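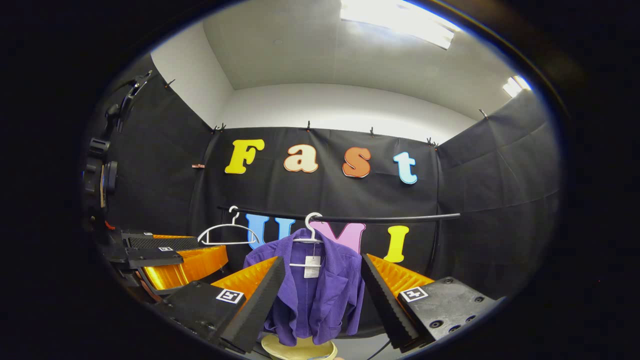 Manikandan Namboodiri wrote to me that no company should rebuild its IT department around data until it has cleaned up the data it already owns, and I think he's only half right.

Bradora waited, cleaning 64 databases, and its analysts drifted off to other jobs while they did it.

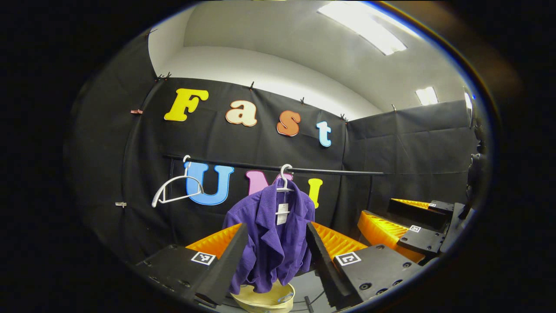

Give the analysts desks beside the people who order stock, I say, and let them start small. A purple jacket on a rail is one row in a table, and the buyer knows which rows are wrong!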